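Dye bench, Dengate
7 July 2026

Vurum blues, vat restarted after the weekend. The vat had gone flat: surface a dull navy, no coppery skin, smell weak. Liquid under the surface was cloudy green with blue specks when dipped with a glass. Warmed it slowly on the low ring, lid on, and left it alone until the green went clear and leaned toward yellow. Took most of the morning. Added fructose in two small lots instead of one big one. Lime after the second lot only. The paper strip came up a bit low before the lime and fine after it.

Cloth is the Marinho cotton, roll 2096, plain weave. Total dry weight of the cut pieces 265 g. Scoured with soda ash and the usual soap, simmered, rinsed until the water ran clear. The rinse was still a little yellow after the first change, more than the last roll gave us. Somebody should write that on the roll tag.

We are after a light blue and a gray-blue for the stripes. The light one is the problem. A short dip in a strong vat gives the right depth and then washes down patchy. A long dip in a weak vat is even but takes all day. 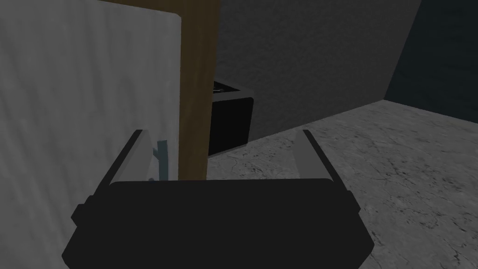 Small light blue object, just inside the left finger.

Dip log. All pieces went in wet and squeezed. Held under with the mesh so nothing touched the sediment. Brought out along the side of the pot to keep the drips off the surface.

Piece A: short dip, aired until fully turned, short dip, aired. Color even on the face, darker along the selvage. Fold line visible near one corner, my fault for clipping it doubled.
Piece B: one long dip. Deeper than A out of the pot, but gave up a lot of blue in the rinse.
Piece C: same as A, but rinsed in plain water between dips. Best of the lot so far. The edge is clean and there is less rub-off on white cloth.
Piece D: as C, with the tannin soak first. Grayer, a bit muddy. Could be useful for the second stripe.

Torkine soap used for the final wash on A and C, the old soap on B and D. I know that muddles the comparison. The old bottle ran out partway through and I didn't want the pieces sitting around unwashed.
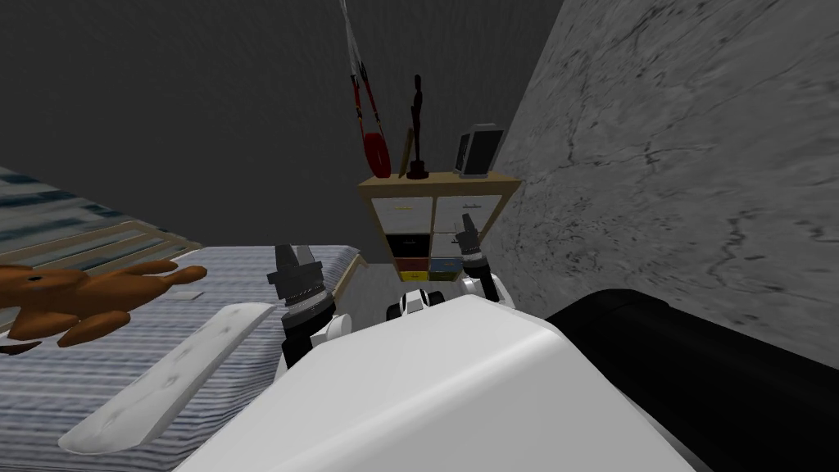

A note penciled in under the dip log says the soap change matters more than I've allowed for, and that B should be repeated with Torkine before anyone writes off long dips. It also asks whether the rinse water was tap or filtered. Tap, all four. I agree about B and have put a fresh piece aside for it.

Went back to the notes from last November for the gray. The recipe there was tannin, iron, then indigo over the top, and the iron was strong enough to make the cloth feel harsh. No light test was done on it, or if one was done the card is gone. Tried iron at half that strength on offcuts. The soft one came out a warm gray that turned cooler after one dip. The other was left in too long and went nearly charcoal. Kept both and stapled them to the card.

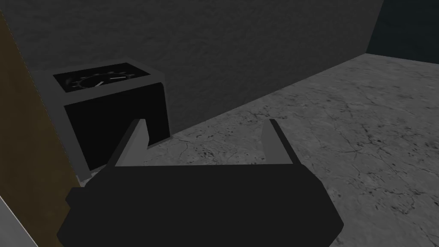 Dark gray cube-shaped appliance on the floor at the back wall.

Vat after the last dip: still clear green-yellow, skin re-forming, thinner than this morning. Stirred once, slowly, no splashing. Skimmed nothing. Lid on, ring off.

Stripe width is still open. The narrow version looks fine on paper and turns to mush from across the room, at least with A and D side by side. C against the charcoal offcut holds up better, but that puts us a long way from the soft look we said we wanted. Pinned both pairs to the door.
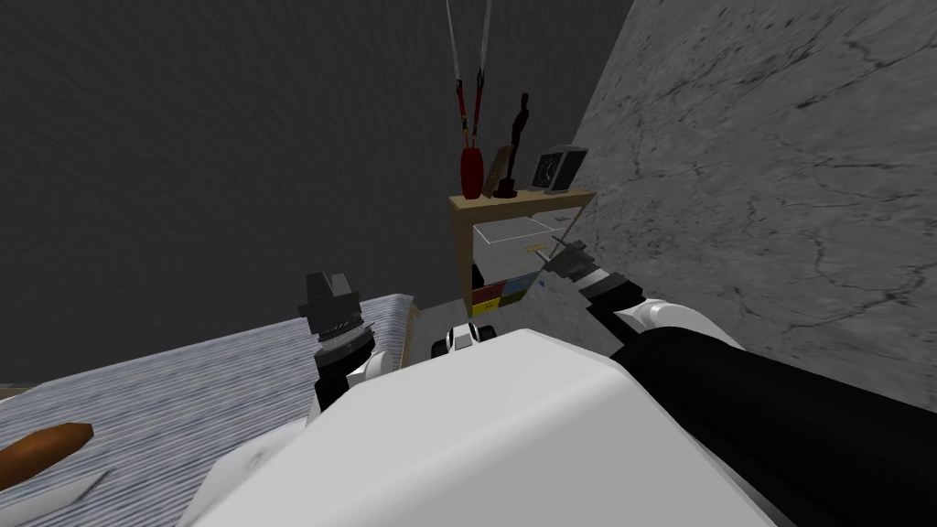
Bed with blue-gray striped blanket, left side.

To do next session:
Repeat B, Torkine soap, same cut size.
Cut strips of C and D for the window card, cover one end.
Check the lime tub, getting lumpy.
Order more mesh. The current piece has a tear near the rim and caught a thread on A.
Rub test on D once it has been dry overnight.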